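## Clearing out a house, one shelf at a time

When my aunt moved out of the tall house on the hill at Tillthorpe, after more years there than she likes to admit, the family agreed we would do the clearing ourselves and not pay a firm to come with a truck. I've been asked by several readers how it went (you are a kind bunch, and your letters about your own attics have kept me going all through this), so I thought I'd put some of it down while it's still fresh and my back still aches.

The first thing I'd say is that you should begin with the dullest room in the house. We began with the sewing room, which was a mistake, as every drawer had a letter in it or a christening bonnet or a card of buttons from a coat we all remembered, and by lunchtime we had filled one small box and drunk three pots of tea. The next weekend we did the laundry room instead and were finished by ten in the morning! Old detergent, dead light bulbs, a great many wire hangers. You get your hand in that way, and by the time you come to the letters you've learned how to decide.

The second thing is to have a table for the things you can't decide about, and to keep it small. A big table fills up. Ours in Tillthorpe was the dining table with both leaves in, and by the second Sunday you couldn't have set down a teaspoon on it. 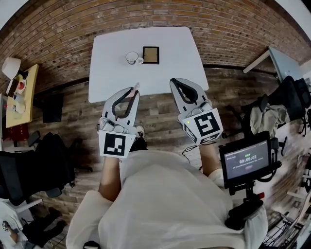
TRURBERG, November

I'm writing this from my own kitchen, where the last of the boxes came to rest, and I have to tell you that the sorting goes on. My rule now is that only a few things come out at once, a cup or a picture frame or whatever is on top, and they have to find a home before anything else is unwrapped. It's slow, but I've come to like it. I put the radio on and do half an hour before supper.

The books were the hardest part. My uncle had over 4000 of them, and we know this because he numbered each one in pencil inside the back cover and kept a ledger, which is a thing I've decided to keep even though I have no earthly use for it. The secondhand shop in Lisinthorpe took the gardening and the railroads, and was very decent about the mysteries. Number 3392 was missing. The ledger says it was a cookbook, with "lent" written next to it and no name, so if you have borrowed a cookbook from anybody in Tillthorpe in the last few decades, please look inside the back cover and write to me.

The china went more easily than I expected. My cousins each chose what they wanted in turn, youngest first, going around until they'd had enough, and whatever was left went to the church sale. There was one small argument over a gravy boat, settled by my aunt herself over the telephone, who said she'd never liked it and would we please all stop.

A word about photographs, as so many of you asked. We kept the ones with people in them and let most of the mountains go. If you can get an older relative to sit down with you and a soft pencil, do it soon and do it on a day when neither of you has anything else on. My aunt will be 97 next birthday and she put a name to nearly every face, including a dog called Liu, who apparently once ate a whole Easter ham and slept through the storm that took the porch roof.

There are still four boxes in my hall marked "kitchen, misc." in handwriting that nobody in the family will own up to. I'll get to them after the holidays. In the meantime, do keep sending your letters, and if anyone would like a fish kettle, long enough for a very respectable salmon and with its lid, it's yours if you can come and collect it.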